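Irnurix Learning Annex: progress report to the Wellar Fund

Submitted by Nour Hourani, project lead
2025-03-28

This report covers the second stretch of the grant for fitting out the shared workroom at the Drurberg building. The award was $4000. The first report dealt with painting and wiring, and those items are closed.

Work surfaces. The old tables have gone to the building's store. The new ones have smooth tops in a light color, which the evening groups asked for because dark tops made small parts hard to find. Leobardo Medrano fitted the last of them and leveled the legs. One table near the door still rocks a little and he will come back to it.

Folders and boards. We have started moving the printed task sheets out of loose piles and into stiff covers and boards that can be held up in front of a group or stood on a shelf. Blue is for sorting and packing tasks. Other colors will be assigned when the second order arrives. Florante Saludo is writing the labels and has finished the blue set.
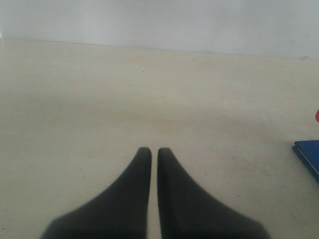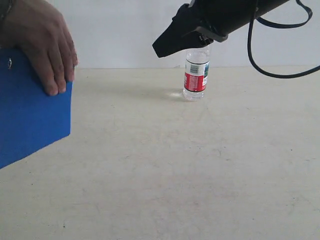 Storage. Shelving along the back wall was delayed by 3 weeks when Urquhart, the supplier, sent uprights in the wrong height. The replacements were delivered without charge. Two of the three bays are up. The third needs a different wall fixing, and Johannes Nkuna has asked the building office for permission to drill.

Use of the room. Sessions now last 90 minutes, with 30 minutes set aside afterward for clearing the tables and putting materials back. The longer clearing time was Firouzeh Hassanpour's suggestion. Before that, each group tended to start by tidying up after the one before it, and we had complaints from the morning users. We have had none since the change.

Spending. Tables and shelving are paid for in full. The label stock came in under budget and we would like to put the difference toward a second set of covers. Please let us know if this needs a formal request or if a note in this report is enough.

Still to do: finish the third bay, fix the rocking table, label the remaining covers, and write a one-page guide to where things go. The guide will be posted inside the door. We expect to send the final report in July, with receipts attached.

Questions about this report can go to Nour Hourani at the annex office.

3 comments | 30 shares

Recent reports
Irnurix Learning Annex: first progress report
Drurberg building: changes to evening access
Wellar Fund: notes for current grant holders

This site uses cookies to remember your settings. Accept | Manage choices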